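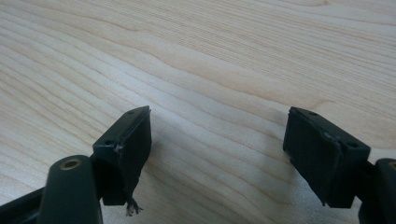

Droserby Dental Practice – Minutes of the Staff Meeting

Held Tuesday, 12:45 p.m., upstairs room
Chair: Ilona Jakab
Present: dentists, hygienists, assistants, front desk
Apologies: Dr. Prendergast (at the Wonau office)

1. Minutes of the last meeting

Accepted with one correction. Under "Supplies," the glove order was placed by the front desk and not by the hygienists.

2. Matters carried over

The leaking suction line in room 3 has been repaired. The invoice came in at $179 and has been paid.

The new phone greeting is recorded but still gives the old Friday closing time. Front desk to record it again.

The request for a second label printer is on hold until the fall.

3. Recall appointments

Ilona went through the recall list. Many patients who are overdue for a cleaning have had a text message but no phone call. The hygienists feel that older patients in particular do not respond to texts, and that some have them turned off.

Agreed that anyone overdue by more than six months gets a call in addition to the text. Calls will be made in the early afternoon when the desk is quieter. If there is no answer, leave one voicemail and note it in the chart. Do not leave treatment details on a voicemail.

There was discussion of whether to book the next cleaning before the patient leaves the chair. Two of the hygienists already do this. The others said it makes them run late when the computer in the room is slow. Agreed to try it in all rooms through August and look at it again after that.

4. Children's visits

Parents have asked if they can stay in the room during fillings. Our practice has varied from dentist to dentist, and the front desk has been giving different answers. Agreed that one parent may stay if they wish. Brothers and sisters wait downstairs unless there is no other adult with them.

Fluoride varnish: the consent form is out of date and still refers to the gel trays. Dr. Prendergast to send a revised version. Until it arrives, cross out the paragraph on trays and have the parent initial the change.

Sealants were raised but there was not time to go into them. Move to next agenda.

5. Sterilization room

The weekly spore test log had a gap in it. The test was run but the result was not written down. Whoever takes the strip out of the incubator is to enter the result at the same time, with initials.

Pouches are being overfilled. Packs with hinged instruments should have the instruments open, and the pouch should seal flat without folds. Any pouch that comes out with a torn edge goes back through, no exceptions.

The assistants asked for a second timer. Approved.

6. Scheduling software

The move to Trinari is going ahead. Wonau will change over first and we follow once they have settled in. Charts and X-rays will be carried across by the vendor. Appointment notes will not, so anything important that is sitting in an appointment note – allergies, premedication, wheelchair access – has to be moved into the chart beforehand. Each provider is responsible for their own patients.

Training will be at Wonau on two mornings. Ilona will post a sign-up sheet. Staff will be paid for travel time.

One of the assistants asked whether the tooth chart looks the same as the current one. Ilona said it is close, but the color for existing crowns is different and people should watch for that.

7. Emergency slots

The 11:30 slot keeps being filled with routine work by the previous afternoon. Agreed to hold it until 9 a.m. on the day. After that the desk can use it for anyone on the short-notice list.

8. Other business

The break room fridge will be cleared out at the end of the week. Label anything you want kept.

Vacation requests for the holidays go to Ilona in writing.

Parking behind the building is for patients until 5 p.m.

Meeting closed at 1:40 p.m.

Next meeting: same time next month. Sealants to be the first item.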